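## 2. Setting up your table basket

This is the fun bit! A Wakuvell basket takes very little setting up, and once the chopsticks and serving tools have a home on the table you'll wonder how you managed with them rattling round in a drawer.

**You will need:** the basket, your chopsticks, a ladle or two, any other long-handled utensils, and a tablecloth if you like one (we do, the more flowers the better).

1. Wash the basket in warm soapy water and rinse it well. Run a soft brush through the cutouts.
2. Let it drain upside down, then wipe the base dry.
3. Spread your cloth and smooth it from the middle outwards. On a rounded table, let it hang over the edge evenly.
4. Stand the basket to one side, so you keep a good open patch for sorting.
5. Lay everything out in front of the basket before you fill it. Chopsticks can go down in one big heap, with the ladle and the rest beside them.

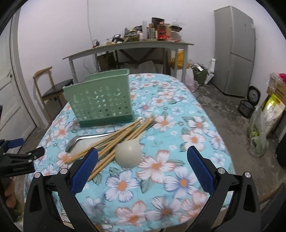
*Fig. 2. Chopsticks and utensils laid out by the basket, ready for step 6.*

6. Pair up the chopsticks. Roll each pair between your palms; a bent one wobbles straight away. Put the odd ones aside (they make lovely plant markers).
7. Tap each handful level on the table and lay it lengthways in the basket.
8. Add the ladles next, bowls all facing the same way, and tuck long curved handles in along the back.
9. Lift the basket with both hands and give it a gentle shake. If anything slides about, move the heavier pieces towards the middle.

> **Note:** Wooden chopsticks must be fully dry before they go in. Leave them overnight on a tea towel if you can, especially in a muggy August.

> **Caution:** Keep the basket away from hobs, ovens and hot pans. Plastic will soften and warp.

Got more than 12 pairs? Keep the spares in a second basket and swap them over when guests come. For lining the basket with a cloth, see section 3.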